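Saturday, workshop kitchen

Start 8.40. Kettle on, heating not. Whole day set aside for the sink end of the counter, the tap and whatever the marble needs. Writing as I go because last time I wrote it up on the Monday and half of it was guesswork.

Jobs carried over from last page:
- tap, limescale and finish
- marble, ring marks by the sink
- boards, oil
- under-sink cupboard, clear and wipe
- order washers (STILL)

Tap first. The finish is the worry. Oil-rubbed bronze, and the care leaflet from Skornitz is one paragraph long and mostly tells you what voids things. No vinegar neat, no cream cleaner, no green scourers, nothing with bleach. Soft cloth, mild soap, dry straight after. Fine for a tap in a showroom. Ours gets used by everyone who has glue on their hands.

Tried warm water and washing-up liquid, cotton cloth, top to bottom. Took off the greasy film and most of the fingerprints. Left the chalky tide line where the base meets the counter. Wrapped a damp cloth round the foot of it and left that for a bit while I did the cupboard. Came back, half of it wiped off with a thumb. Repeated. Third go did nearly all the rest. Wooden cocktail stick for the groove, gently, wood only, no metal. The one stubborn bit is round the back where you can't get a proper angle on it. Leave.

Note for whoever does this next: the coppery bits on the rims are meant to be there. It's the finish. Somebody wrote "rust??" on the whiteboard in July and I have now rubbed it off. Do not try to polish it out and do not touch it up with the brown wax from the furniture shelf, wich I know has been suggested.

Drying matters more than the washing. Water here is hard as nails and any drop left standing goes white. Microfibre is fine if it's a clean one. The yellow ones have been used for the oil so not those.

9.55 spray head. Rubber nozzles, the sort you can rub with a thumb to crack the scale off. Did that with the water running on spray, then off, then on again. Before: three jets going sideways, one of them straight at my sleeve. After: two still a bit off to the left, rest straight. Better. Soaked it in a jug of warm water and a spoon of citric acid, nozzles only, finish kept well clear of the liquid. Ten minutes then rinsed and rinsed. Jets all straight now except one which I think is just a bad nozzle.

Don't leave it longer than that in the acid. Mullari notes say up to an hour but that's for their chrome ones and the marble is right underneath. One slop out of the jug and there's an etch mark for ever. I put a tray under the jug and a towel under the tray.

Timed a fill while I was at it. Two litre jug, tap full open, cold. Forgot to start the timer the first time. Second time 73 seconds on spray, which seemed daft, then found the isolator under the sink wasn't fully open. Opened it. 59 on spray after that. Still slow. Might be the little filter washer in the hose end, haven't had it apart, no spare washers (see above, ORDER THEM). Not opening a joint on a weekend with no washers in the building.

10.30 tea

Marble. Right. This is the bit I was putting off.

It's a pale one with grey veining and it marks if you look at it. Three kinds of trouble, keep them separate becuase the cure for one makes the next worse:

Etching. Dull patches, feel slightly rough. That's acid - lemon, vinegar, wine, somebody's cola. Not a stain, won't wash off, the surface itself is eaten. Needs polishing powder.

Stains. Darker than the stone, feel smooth. Tea, oil, the beetroot business. Needs a poultice.

Scale. White, sits on top. Mostly round the tap. Plastic scraper held flat and patience.

Scale first. Plastic scraper, damp surface, short strokes away from the tap so I don't knock it. Came up fine. Wiped, dried, looked along it with the torch held low. The torch is the only way to see anything, from above it all looks clean.

One etch ring left of the sink, mug sized. Kusuma powder, damp felt pad, small circles by hand. Tin says drill and pad but the drill is overkill on a patch that size and last time it threw slurry up the wall tiles. Worked it till the slurry went creamy, wiped, looked, did it again. Ring has gone from obvious to only there with the torch. Stopped. If you keep going you get a shiny patch instead of a dull one and then you have to do the entire counter to match.

Tea stain by the kettle. Mixed bicarb and water to a thick paste, spread it on, cling film over, taped the edges, label on it saying LEAVE. It wants a full day. Will look at it next time in. If it's no different, peroxide poultice, but test in the corner behind the bread bin first.

Not resealed today. Can't seal over a wet poultice. Did the water drop test at the clean end, drop sat up on the surface and hadn't darkened the stone when I wiped it, so the old seal is doing something. By the sink the drop went in. Reseal the sink end only, once the tea patch is sorted. There's enough sealer in the tin, shook it.

11.45 boards

Oiled the chopping boards. Washed, stood on edge to dry while I did the marble. Mineral oil, warmed by standing the bottle in a mug of hot water. One coat on, wait, wipe off, another coat. The big one drank the first coat and most of the second. End grain especially. Small one hardly took any.

Keep the oily cloths OFF the marble. There's a faint dark shape near the window end which I'm fairly sure is from exactly this. Cloths laid flat outside on the rail to dry, not balled up in the bin.

Question of whether boards should live next to the tap at all. They get splashed. Convenient though. I moved them to the rack at the other side of the room for one morning last month and by lunch they'd drifted back by themselves. Probably accept it and stand them on the little rubber feet so that the undersides get some air. Feet are in the Zandine box, top shelf, with the cable clips for some reason.

12.20 tap finish

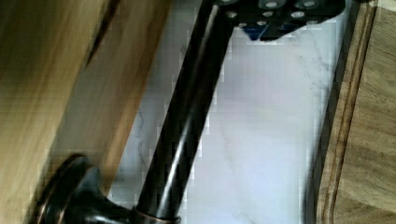
Tap in its bronze finish over the marble. Long highlight down the spout, copper tones on the rims at the base, nozzles at the top. Grey veining to the right.

The thing to watch is the colour on the rims. If the copper spreads up the spout then we're wearing through the dark and need to change how we wash it. If it stays put, carry on.

12.50 lunch, then under-sink cupboard

Should have done this first really, everything out of it was in the way all morning. Out came: two half bottles of the same washing-up liquid (poured one into the other), a dried up tub of grout, dishwasher salt though we've no dishwasher, a bag of bags, the good bucket. Grout binned. Salt - offered up on the whiteboard, take it if you want it.

Cupboard floor was swollen at the front left corner. Old damp by the feel of it, hard and dry today. Ran the tap for five minutes with kitchen roll laid under every joint. Roll stayed dry. So either it's fixed from when the trap was done, or it only weeps when the hose is pulled right out. Pulled the hose out and back a dozen times, fresh roll underneath. Still dry. Left a sheet of roll in there with today's water level for company, ie none. Check it whenever you're in.

Wiped out, put back in this order, front to back: daily stuff, cloths, stone stuff, acids. Acids at the back on purpose and in the tub with the lid. Anything citric or vinegary goes in that tub. Please.

Washing routine as it stands, copy to go on the inside of the cupboard door:
Daily - damp cloth, dry cloth, tap and round the base. 
Weekly - drop of washing-up liquid, rinse, dry. Thumb over the nozzles with water running.
Monthly - damp cloth wrap on the base, cocktail stick in the groove. Look at the rims.
Never - vinegar, lemon, scourers, cream cleaner, bathroom spray. Tap or marble.

To get:
washers, 1/2 inch, fibre, a bag of them
filter washer for the hose end
felt pads, down to the last one
clean microfibres, any colour but yellow
cocktail sticks

Left for next time:
tea poultice, off and look
reseal sink end
hose filter, then time the fill again against the 59
feet on the boards
skirting behind the bin, didn't even look

Costs nil today, all from the shelf. Kusuma tin is lower than I thought, a third left maybe.

Hands smell of mineral oil. Packed up 3.15, isolator left fully open, label still on the poultice, lights off at the wall.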